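Moving the boat to Tiren for the winter

We've given up the swinging mooring and taken a berth at Tiren until the spring.

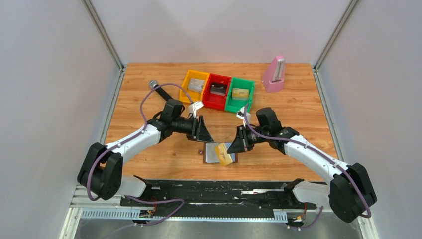

The mooring cost us very little and I was fond of it, but last December we lost a fender, a dinghy oar and most of a sprayhood in one blow, and I spent the night at the kitchen window with binoculars. Muireann Lynch had already moved her boat across and kept telling me to ring the office. I rang in the end, and they had two berths left on the inside pontoon. I took the one further from the fuel dock.

The passage round was dull. We left on the last of the ebb, motored past Andgate with no wind at all and picked up a bit of a breeze for the final hour. Ruairí Gilmartin came along to help with lines. Getting in was harder than I expected because the fairway is narrow and our boat goes astern wherever she likes. Second attempt was fine.

The berth is 34 feet, and we fit with not much to spare. Shore power is on a card you top up at the office, and I've put a small tube heater in the cabin on the lowest setting. Water on the pontoon stays on until the first hard frost, then you have to carry it from the tap by the slipway. The showers are clean. The gate code changes every month and they email it to you, so check your junk folder before you drive over. I didn't, and stood outside for half an hour.

One thing I hadn't thought about was the pump-out. On the mooring we used the heads as little as we could and went ashore. In the marina you can't discharge anything, quite rightly, and the pump-out station is open mornings only. Our holding tank is small, so I need to plan for it if we stay aboard at weekends. The nozzle didn't seal on our deck fitting. Catarina Rebelo in the office lent me a rubber adaptor and I've since bought my own.

They're also strict about what you can do on the pontoon. No sanding, no scrubbing antifoul in the water, and oil changes only if you take the old oil straight to the tank behind the workshop. I've no complaint about any of that.

The bill came to 279 a month with electricity on top. That's a lot more than we've been paying, and we'll go back to the mooring in April if the chain passes its inspection. Malachy Ó Súilleabháin is lifting it for us when he does his own.

Jobs before then: new sprayhood, grease the seacocks, find out why the bilge pump runs for two seconds and stops. I suspect the float switch. I'll have the boards up next time I'm over.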